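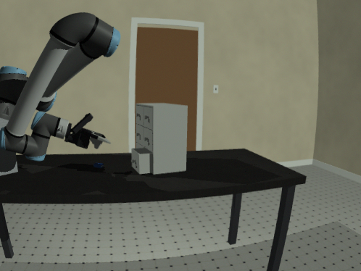

Wodby vergleicht zwei Greifer in der Simulation

Der Automatisierungsdienstleister Wodby hat im Mai eine Vergleichsreihe mit 2 Greifern für Montage- und Sortierarbeiten abgeschlossen. Getestet wurden ein Zweifingergreifer von Utano und ein Modell von Driltico, beide am gleichen Roboterarm und ausschließlich in der Simulation. Insgesamt liefen 415 Durchgänge.

Zu den Aufgaben gehörte das Öffnen und Schließen von Schubladen an einem kleinen Schrank sowie das Ablegen von Gegenständen in einer offenen Schublade. Gewertet wurde ein Durchgang nur, wenn der Arm dabei weder den Tisch noch die Seitenwand des Schranks berührte.

Beim Ablegen lagen beide Modelle nach Angaben des Unternehmens gleichauf. Unterschiede gab es an den Griffen: Der Utano-Greifer rutschte in 7 Fällen ab, das Modell von Driltico in 5. "Bei den unteren Schubladen wird es eng, da entscheidet die Bauhöhe des Handgelenks mit", sagte Projektleiter Troels Bach. Der Abstand sei zu klein, um daraus eine Empfehlung abzuleiten.

Die Steuerung kam in beiden Fällen von Wike und blieb unverändert. Auch Startposition und Geschwindigkeit des Arms waren fest vorgegeben - nur die Lage der Gegenstände wechselte.

Als Nächstes will Wodby die Schubladenaufgabe am echten Arm wiederholen. Ein Termin dafür steht noch nicht fest. Die Auswertung können Kunden auf Anfrage erhalten.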